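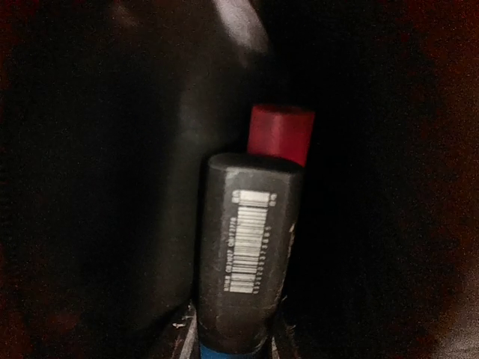

Wrist camera recording, second round

Collection for the Bemow picking set resumed in January and now stands at 2157 accepted episodes. Each episode is one grasp by teleoperation, from approach to release. Obed Sarpong reviews the recordings at the end of each shift and discards any with dropped frames or a missing gripper signal.

The current block covers closely spaced items in dark holders, with one item partly hidden by another. Dark containers under low light remain the weak case. The policy trained on the first round closed early on these, and its success rate was 40 percent, against 92 percent for light-colored items. Exposure is left fixed so that new episodes match the old ones. Barcodes are not used as input; labels may face any direction.

Operators should vary the approach angle between episodes and keep failed grasps, marked as failed. Do not trim the pause before contact.

Oliwia Duda is adding 4 holder layouts to the schedule. Send station conflicts to her before the next block opens.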